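7 Störungen beim Greifen in der Simulation

7.3 Behälter rutscht aus dem Greifer

Dieser Fehler hat uns in der Zelle Derum die meisten Läufe gekostet, und gerade deshalb macht es so viel Freude, ihn sauber einzugrenzen! Das Protokoll meldet »Objekt verloren«, der Arm fährt aber weiter.

VORSICHT: Vor jeder Änderung die Verbindung zum echten Arm trennen. Ein hier getesteter Ablauf darf erst nach Freigabe durch Isabelle Li auf die Hardware.

1. Lauf anhalten, nicht zurücksetzen.
2. Die Ansicht »Raum« öffnen und die Stellung des Greifers am Behälter prüfen. 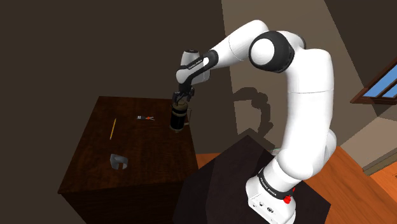 Abb. 12: Ansicht »Raum«, Greifer am oberen Ende des Behälters

3. Greifer senkrecht nach oben fahren, dann den Anfahrpunkt neu setzen. Die Finger müssen gerade nach unten zeigen — schon eine kleine Schräglage reicht für den Fehler.

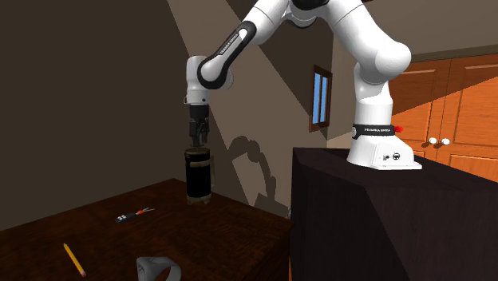 Abb. 13: Finger senkrecht, direkt über dem Behälter

4. Greifkraft auf 100 stellen und den Lauf wiederholen.
5. Bleibt der Fehler, Reibwert der Finger aus dem Paket Castaño neu laden.

Hinweis: Jhosep Agudelo empfiehlt, danach auf die Greiferkamera umzuschalten. Ein toller Tipp, denn Kollisionen mit kleinen Teilen fallen dort viel früher auf!
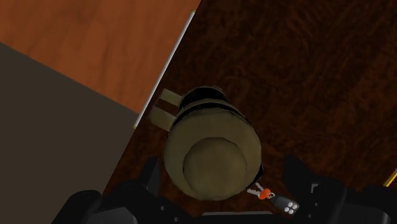
6. Liegt ein Kleinteil im Schließweg der Finger, den Lauf abbrechen und das Teil im Szeneneditor versetzen.
7. Protokoll unter Fehlernummer 185 speichern.

Weiter mit 7.4, Endlage nicht erreicht.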